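Leave the big table alone

Every kitchen article I read wants the counters bare. Pot in a cupboard, toaster in a cupboard, tray slid behind something you will never move again. Then at breakfast you kneel on the floor and haul it all back out. Twice a day. I did it for 4 years in the Dornley apartment and I'm done.

What I want is one large table and the stuff I use standing on it. Toaster. Electric pot. A plate, because I'm going to need a plate. Vega Arrieta, who lived downstairs from me then, called it camping. Fine. She also kept her kettle in a box on top of the wardrobe.

My only rule is space between things. A crowded table is a bad table, I give the tidy people that much. But a few big items with brown tabletop showing between them — that's a kitchen you can work in.
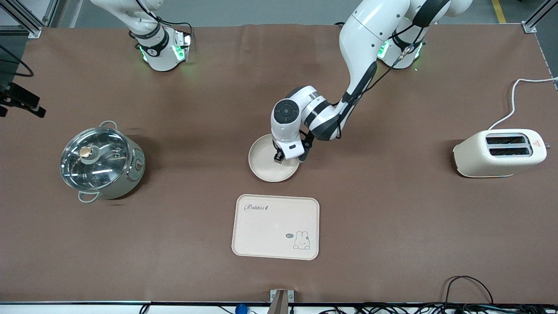 Pot on the left, toaster on the right, plate and tray between them.

Look at the distance from the pot to the toaster. You could chop an onion in there. The pot has handles you can get at and a glass lid, so you can check on the rice without lifting anything, and a dial on the side. Why would you hide a dial? Same with the tray. Mine lives flat on the table and catches keys, bread, mail, teh good scissors. In a cupboard it catches nothing.

People say dust. Wipe it then. People say it looks messy, and I think they mean it looks like someone eats there. Ffion Llewellyn wrote in to tell me her toaster has been put away every night for 20 years and she's proud of it. Good for her, I mean it, but that is a lot of bending down for a slice of toast.

My sister in Wunddale has a smaller place and a smaller table and does the same thing, with the pot pushed back by the wall. Works ok. She'd like a bigger table by November. So would I, come to think of it.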